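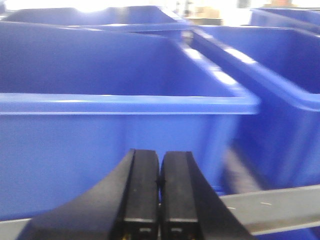
Teaching the Sulthorpe arm, one bin at a time

We spent a good part of August teaching a robot to put things in blue bins. I have a degree. My mother asks what I do and I say "logistics".

The way it works at Sulthorpe is that one of us sits at the desk with a pair of hand controls and drives the arm through the job, start to finish, as if we'd been born with two flat fingers and no wrist to speak of. The arm remembers what we did. After enough goes it is meant to have a stab at it alone. How many is enough depends on who you ask, and I have stopped asking Morfudd.

The gallery is for the Irholm lot, who wanted to know what their money looks like. Click through at your own pace. There is no sound, which spares you Llinos Jenkins singing under her breath while she lines up a grasp.

A few notes on driving, as people always want a turn when they visit. Come in slowly over the rim. The view from the wrist makes the near edge look further off than it is, and every new driver clouts it at least once. I did it on a Tuesday with the landlord watching. Open the fingers before you go down and not on the way, or the arm will learn your dithering along with everything else. It is a very faithful pupil in that respect. Morfudd Edwards scratches her nose between moves, and for a week every run of hers had a pause in it the exact length of a scratch.

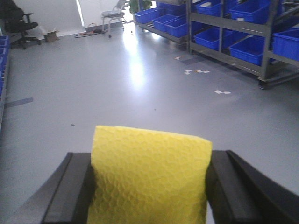
Soft things are the kindest to start people on. A sponge forgives you if you squeeze too hard, and it doesn't roll off under the rack when you let go too soon. Llinos can do a pick and place in 11 seconds. My best is 36, and I'd like it noted that mine was tidier.

We throw away the runs where the driver got lost. We keep the ones where the driver fumbled and then put it right, and that took some arguing over. I was for binning the lot. Llinos said a robot that has only ever seen perfect driving has no idea what to do after its first mistake, and she had a chart, so that was that.

The day goes in two shifts of driving with a long lunch between them, as your thumbs go before your brain does. Seven people have had a go on the controls so far. The best of them, by some distance, was Morfudd's teenage son, who wanted to know when it got harder.

Next month we move on to the Clarumine bottles, which are slippery and round and will make us all look foolish. Fabbri have promised us softer finger pads in time for it. They promised them in the spring as well.

More pictures when the bottles come. If you want a turn, write to Llinos and bring your own biscuits.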